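Why did the gripper let go?
A fault explained, for readers aged 9 and up 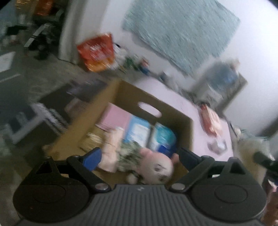

A gripper is the part of a robot that does the job of a hand. The ones tested at the Eltside workshop have two fingers. A motor pulls the fingers together, and a sensor measures how hard they are pressing.

Last December one of these grippers developed a fault. It would pick up a packet, carry it for a short distance and then drop it. It dropped 15 packets out of 72. Soft toys were never dropped, which was a useful clue.

What was the fault?

Howard Treloar, a test engineer, read through the record that the computer keeps of every grip. Each drop came just after the sensor reading had jumped. The computer thought the fingers were squeezing too hard, so it told the motor to relax. The packet then slipped out.

The reading was false. A wire inside the gripper had worn thin where it bent, and it lost contact for a moment whenever the gripper tilted. Soft toys squash and then push back against the fingers, so they stayed in place while the motor relaxed. A stiff packet does not do this.

How was it put right?

Pádraig Mac Mathúna fitted a new wire with a looser bend. He also changed the program. The computer now takes 2 readings before it relaxes the grip - if they disagree, the arm stops and a warning light comes on.

Is a dropped packet dangerous?

A light one is not. A heavy tin could hurt a foot, and a person who reaches out to catch it could trap a finger. The rule at Eltside is to stay 30 centimetres away from a gripper until its power is off.

Words to know
Sensor: a part that measures something.
Fault: a problem that stops a machine working properly.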